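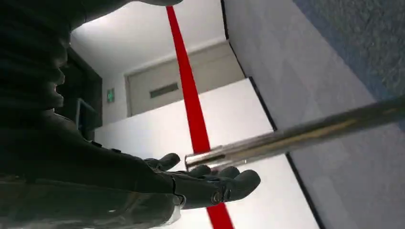 Polished pole and red strap.

The Trorkasach work table from Farnumico costs $168, and I expected more for that. The top is two joined panels in a pale wood grain, and the seam shows. It also scuffs - ours has a chip on the front edge. "Office grade" is the seller's phrase.

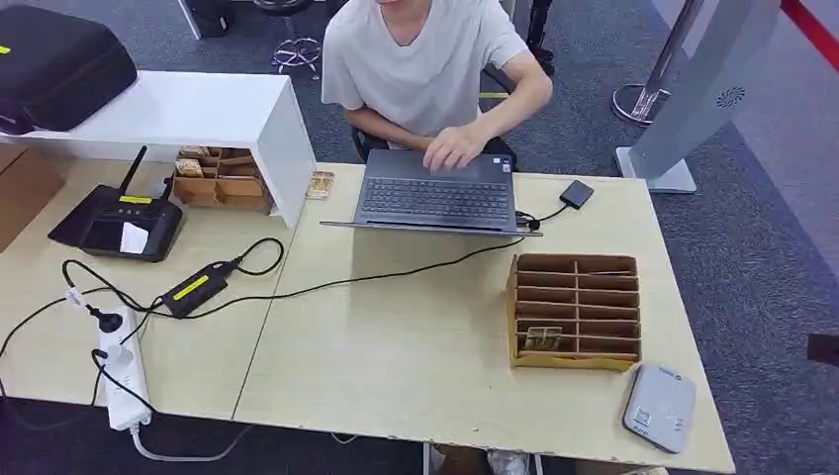
Li wrote in to say the seam never bothered anyone at Dullari, and that a laptop sits fine across most of it.

Maybe so. The white shelf unit is sold separately, and I'd skip the 4-year cover.
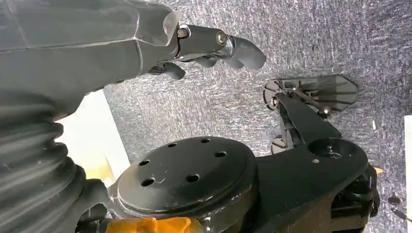

Round black plate, six holes, scuffed at the rim.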